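Where does the hand-guarding rule stop when a mobile arm reaches into an appliance?

Posted by Simão Paiva, Sep 25, 2026
Tags: safe practice, mobile manipulation, grippers, written procedures

I am writing the work instruction for appliance handling at our Giltstead site. The tasks are opening and closing doors, reaching into drums, and returning the arms to a stow position between runs. The instruction has to be readable by someone who did not take part in the risk assessment. I have the assessment finished and the speed limits agreed, but I am stuck on the zone definitions.

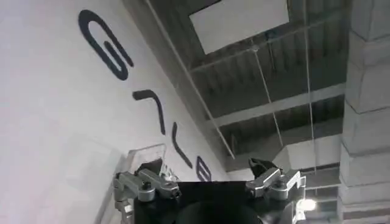
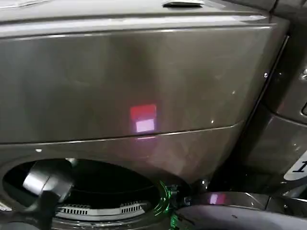 Top: gripper open, view from the wrist toward the ceiling. Bottom: gripper at the round opening of the appliance.

My draft has one zone, a floor outline drawn around the base with the arms at full reach. A colleague says one zone is wrong for this task, and that I need a separate treatment for the opening itself, where a gripper and a hard rim are close together and a person might be tempted to put a hand in to free a garment.

Specific points I need help with:

1. Should the opening be its own zone, or a note inside the main zone?
2. Is an open gripper with no part in it to be treated as safe to approach, provided the arm is not moving?
3. How do you word the overhead part? The arms can be raised, and our building has cables and lights in the ceiling space. The draft says nothing about height.
4. Who is allowed to clear a jam, and in what state does the machine have to be?

I have read the general machinery material and the collaborative operation material. Neither gives me a sentence I can put in front of an operator. I would prefer wording people have used in practice.

Angus Bolger

I wrote ours at Prusov and have revised it three times. Taking your points in order.

Opening. Make it its own zone. The floor outline deals with a person being struck by an arm that is passing through open space. At the opening, the hazard is a hand trapped between the gripper and a fixed edge, and the two call for different measures. If you put both in one zone, the operator reads the striking rule and applies it to the trapping hazard. Our wording is:

"The appliance zone is the inside of the drum, the full rim of the door opening, and the space in front of the opening to the length of one forearm. No part of a person enters the appliance zone while either arm is powered. This applies when the arms are stationary."

The last sentence is the one that gets challenged in review. Keep it.

Do not write the rule for one arm only. On a two-arm machine, people watch the arm that is doing the work and stop tracking the other one. Write "either arm" in every line where you would have written "the arm". Then search the document for "the arm" and look at what is left.

Gripper. No. An open gripper that is standing still has told you its position and nothing about its next command. Treat it as powered until the power state has been confirmed at the panel. Finger linkages also have pinch points along their length, well away from the pads, and a grip force limit set for the pads does not tell you what the force is at a joint. If your assessment only has the pad figure in it, go back and add the linkage.

Overhead. Give a maximum working height in the instruction and set the same value as a software limit. Ours is 3000 mm from the finished floor, measured to the highest point of the gripper with the fingers fully spread. Measure with the fingers spread. We first measured with them closed and had to redo the survey. The figure belongs to our building, so do not copy it. Walk your area, record the lowest cable, beam and light fitting within reach, and subtract your clearance from the lowest of them.

Jams. A named person, with motion power removed and locked. We do not let the operator clear a jam using the pause function. Pause is a control state and can be cancelled from another terminal. Before locking off, check what your arms do when power is removed. If there is any sag, the instruction needs a support step, and that step comes ahead of the one where the hand goes in.

One addition you did not ask for. Number your stations and use the number in the log. "Jam at washer" is useless when there is a row of machines.

Periklis Manolakis

just use the e-stop. if something is stuck hit the e-stop, pull it out, reset. we have done it like this for a long time with no problem. more zones = more paper and people dont read it

Angus Bolger

Reply to Periklis: An emergency stop is for emergencies. It can be reset by someone who cannot see your hand. Using it as the routine way in also means the one device you depend on is being treated as a process button. Simão, please do not put this in a work instruction.

Chrysanthi Sotiropoulos

I agree with most of Angus's answer and differ on the forearm distance. "The length of one forearm" varies by person and cannot be audited. At Baltness we mark the boundary with tape on the floor in front of each appliance and refer to the tape in the text. The instruction then reads "feet behind the line" and a supervisor can check it from across the room. Set the line using the reach of the tallest person who will be leaning forward, and check it again if the appliance is moved.

On point 4, state the condition before the action. Operators read the verb first and start doing it. Our version:

"With motion power off, locked, and tagged by you: open the gripper by the manual release. Remove the item. Look into the drum and around the rim. Remove your lock last."

Also define "stationary" once in your terms section, or do not use the word. We had it in our first issue with two meanings, one for the base and one for the arms, and two shifts were working to different rules.

Simão Paiva

Thank you. I have split the zones, replaced "the arm" throughout, and added the linkage pinch points to the assessment. I am going with tape for the boundary. The ceiling survey is still open, so the height clause stays blank in the draft until I have the lowest fitting measured.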